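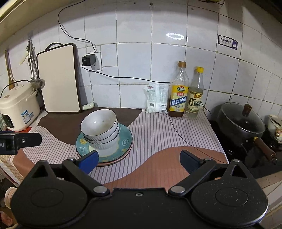
A patterned cloth on a kitchen counter.

Stillach walks all night, raises $3351 for children's hospice

The town of Stillach has never been accused of rushing, and its first overnight walk for the Nevavley Children's Hospice did nothing to change that. Walkers circled the school track from dusk to breakfast in May 2025 at a pace one local paper called "conversational." They brought in $3351, and a fair number of them brought lawn chairs.

The rules were simple. Each team had to keep one person moving at all times, and the rest could sleep, eat or offer advice. Advice was in good supply. The winning team, from the Saketti bakery, put in 263 laps between them and has already asked whether next year's trophy could be larger than a coffee mug.

Second place went to a team from the Morais Street fire station, who walked the first hour in full gear and the remaining hours in much less of it. They finished 36 laps behind the bakers and would like it known that the bakers are used to being up at that hour.

All of the money goes to the hospice's family rooms, where parents and siblings can stay overnight at no charge. The hospice plans to replace the beds in two of the rooms and buy a washing machine that doesn't need to be held shut with a chair. Work is due to start in September, once the plumber and the electrician have agreed on which of them goes first.

Organizers had hoped to clear $1014, a target picked to cover the washing machine and its delivery. When the donation jars passed that mark shortly before midnight, it was announced over the loudspeaker, and then announced again for the people in the tents, who had been asleep and said so.

There was some rain. The pancake breakfast went ahead under the bleachers, with syrup rationed after a strong early showing by the under-tens. The lost and found now holds several single gloves, a good thermos and one left shoe, whose owner presumably finished the walk somehow.

Donations are still being accepted at the hospice front desk and at the Saketti bakery, next to the day-old rolls. Teams can put their names down for next year at either place. The mug will be back, same size.

Recent items
Nevavley blood drive moves to the library basement
Morais Street book sale needs boxes, has enough books
Stillach choir to sing for new hospital van
Saketti bakery extends its Sunday hours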